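Comparar dos pinzas con cámara de muñeca: procedimiento de prueba

22 de septiembre de 2024

Este procedimiento sirve para decidir entre dos pinzas paralelas montadas en el mismo brazo cuando la única realimentación visual es la cámara de muñeca. Lo aplicamos con una Zurketti y una Pater, ambas sobre un brazo Hägglund y con el controlador Grurkano. Los pasos valen para otras combinaciones si el controlador permite registrar la apertura y la corriente de los dedos.

Requisitos previos

Brazo referenciado y sin avisos pendientes.
Soporte de cámara atornillado con el par que indique el fabricante.
Superficie de trabajo mate.
Firmware del controlador idéntico en las dos series.

1. Montaje y origen de la herramienta

Monte la primera pinza y declare el punto central de la herramienta con el método de 4 puntos. No reutilice el valor de la otra pinza aunque la brida sea la misma: entre las nuestras había 3 mm de diferencia en el eje Z. Guarde la configuración con un nombre que incluya el modelo y la longitud de los dedos.

2. Exposición

Fije la exposición y el balance de blancos en manual. En automático, la cámara compensa el fondo oscuro y satura las caras blancas de las piezas, con lo que el detector de bordes pierde el contorno superior. Baje la exposición hasta que el histograma deje de recortar por la derecha y anote el valor.

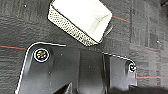
Compruebe también qué parte del campo visual ocupa la propia pinza. Genere una máscara con los dedos abiertos y otra con los dedos cerrados, y aplique la unión de ambas antes de la segmentación. Los tornillos y los cantos del soporte producen reflejos que el detector confunde con esquinas; conviene que la máscara los cubra con un margen de 9 píxeles.

3. Serie de agarres

Ejecute 14 agarres por pinza. Cambie el ángulo de la pieza entre intentos y mantenga constantes la velocidad de aproximación y la fuerza nominal. Registre en cada uno:

ángulo estimado por la cámara
apertura al contacto
corriente máxima
resultado (agarre, deslizamiento o fallo)

Si un intento se interrumpe por una parada de seguridad, descártelo y repítalo con el mismo ángulo.

4. Lectura de los datos

Separe los fallos de percepción de los mecánicos. Un error de ángulo grande con corriente normal apunta a la cámara o a la máscara. Un ángulo correcto con caída brusca de corriente tras el cierre apunta a los dedos. Helge Brekke, que revisó el procedimiento en julio, propuso repetir la serie con las almohadillas intercambiadas cuando predominen los deslizamientos. Es un paso opcional, pero evita atribuir a la pinza un defecto de la goma.

5. Cambio de pinza

Desmonte, monte la segunda y repita desde el paso 1, incluidas las máscaras. No toque la exposición salvo que el histograma vuelva a recortar; en ese caso hay que rehacer las dos series con el valor nuevo.

Archivo

Guarde los registros en CSV junto con las máscaras y la configuración exportada del controlador.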